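Wultside Home > Kitchen > Tips

Cleaning | Storage | Cooking | Tools

Can a machine clear the table for you yet?

Many readers write to ask if they should wait for a robot before they buy a new dishwasher. My short answer is no, do not wait. But some of the small jobs are closer than I thought, and you can already arrange your kitchen in a way that helps a machine and also helps you.

Plates are the hard part. A flat plate on a flat table gives fingers very little to hold. People slide it to the edge or tip it up without thinking. For a machine this is a separate skill, and it must be learned for each shape of rim. If you choose new dishes, take ones with a raised rim. They are easier for children and for stiff hands too.

Fruit is more friendly. A lemon or an orange has a shape that fingers can close around from many sides. Soft fruit is another matter – I would not give a ripe peach to any machine today.

Much of the practice is done in simulation, where a dropped plate costs nothing.

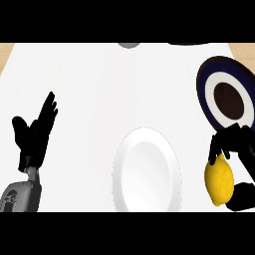 Simulated table work: a lemon in the right hand, a dark plate tilted up behind it, an empty white plate on the table.

What you can do now:
- Keep 2 free hand widths between dishes on the table.
- Put the fruit in a wide, low bowl.
- Do not stack plates of different sizes.
- Wipe the table last, after all is off it.

For wiping, folding and glasses I still trust my own hands. My kitchen table is from 1901 and it is not level, so I think it will be a difficult place for any robot.

Contact | © Wultside Home | Back to top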